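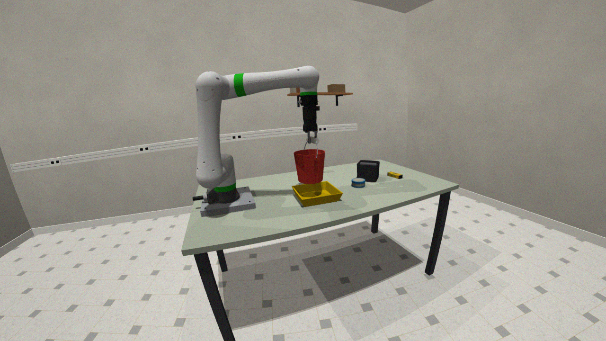

Render credit: Iara Ledesma

Painemal vs. Gernholm, backstage at Nastley

vocalfry_549
Grilimik is reporting that Painemal's manager shoved Gernholm's drummer after soundcheck. One unnamed source. Set times moved by 50 minutes.

R. Thevar
The venue notice lists a monitor fault as the cause of the delay — no mention of a fight.

vocalfry_549
A venue wouldn't put a fight in a notice.

lowpass
Two separate claims. The delay is documented. The shove is one source, and Grilimik has already edited the post once.

R. Thevar
Edited twice. The first version said it was the bassist.

vocalfry_549
Fine, but both acts skipped the joint encore. Explain that with a monitor fault.

lowpass
Curfew.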